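February 2021
By Ketill Toft

Unit 4: What the quote leaves out

Read this before you open the Masach spreadsheet. Most of you will be handed a price for a two-arm robot at some point and asked whether it fits. The price is the least useful number on the page.

The Lovmont quote, in thousands of dollars, comes to 529. That covers the arms, the base and delivery. It does not cover grippers, which are a separate line at 60, or the yearly service plan at 108. Fogh leaves service off page one entirely, and I would ask why before I signed.

Then there is simulation. Vendors like to say you can try your tasks in software and skip the pilot. I have my doubts. Rendered rooms are cheap to make and worth having, but a budget that treats them as proof the purchase will pay off is a wish list. Go through these with your own task list next to you.

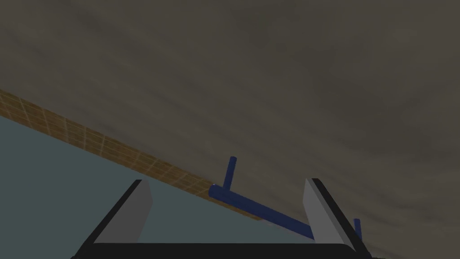
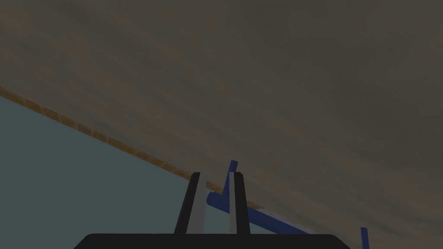
All rendered, gripper views first, then the room with the dresser.

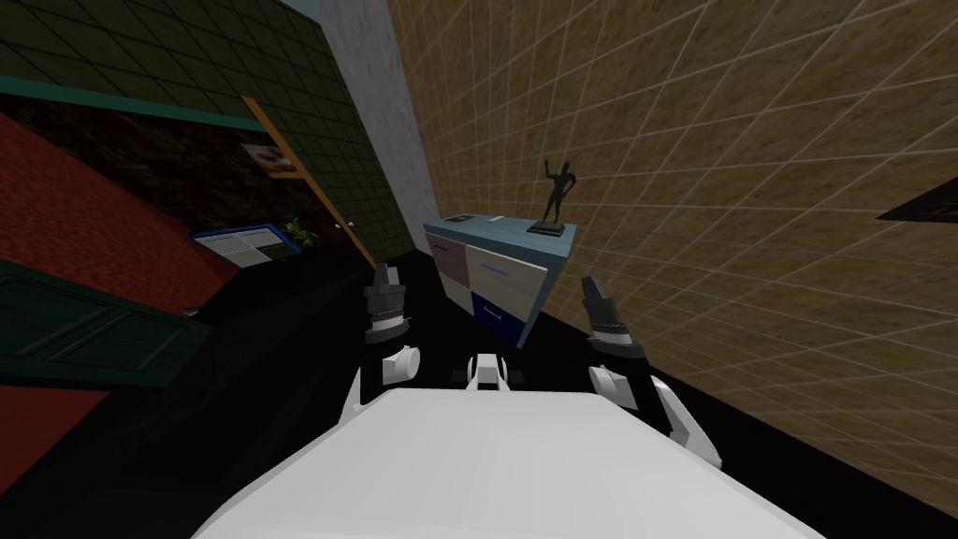 Anatole Maillard objects that I am too hard on the software line. At Vunduston, he writes, they put 150 into simulation before buying any hardware, and it talked them out of the wrong grippers. He would cut the service plan first and pay for repairs as they come up.

Maybe so. I'd want to see the repair bills from year two.

For next time: rework the Lovmont quote over five years with the service plan in and then out. Put simulation on its own line. Mark every figure you took from a sales call, and bring the name of the person who gave it to you.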